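Marchand 34 Precision Driver Set Review 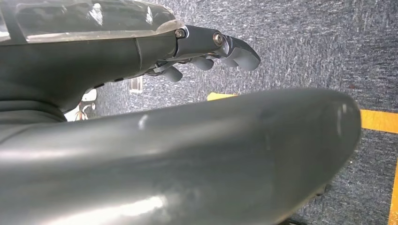 A hex bolt and a round screw head on a gray metal linkage.

I bought the Marchand 34 in February to replace a drawer of mismatched screwdrivers and loose hex keys. It costs $89, which is more than I wanted to spend. The cheaper Kutska set I had before was fine until the tips of the small hex bits rounded over.

The box holds one handle, a short extension and 34 bits. The handle is aluminum with a free-spinning cap, so you can press down with your palm and turn with two fingers. It weighs 224 grams with the extension fitted. That felt heavy for the first few days and I stopped noticing after a week.

The bits are the best part. They fit tightly, especially the small hex sizes, and the size is stamped on each one in numbers large enough to read under a desk lamp. I have used the set on a sewing machine, two door handles, a bike brake lever and a laptop hinge. One Phillips bit shows a little wear. The rest look the same as they did out of the box.

The magnet in the handle is weak. It holds the bit, but longer screws fall off if you tilt the driver much. The Ganeo driver my brother owns does better here, though its handle is slick and hard to grip with oily hands.

I also don't like the case. The foam is so tight that the smallest bits have to be pried out with a fingernail, and the lid latch popped open twice in my bag. I ended up moving everything to an old Katemum pencil tin – not pretty, but it stays shut.

Marchand sells single replacement bits, and mine arrived on a Friday, four days after I ordered. Shipping cost more than the bit did, so order a few at once.

If you mostly build flat-pack furniture, a $40 set will do. For small fasteners in tight places I would buy this one again, and I would still throw out the case.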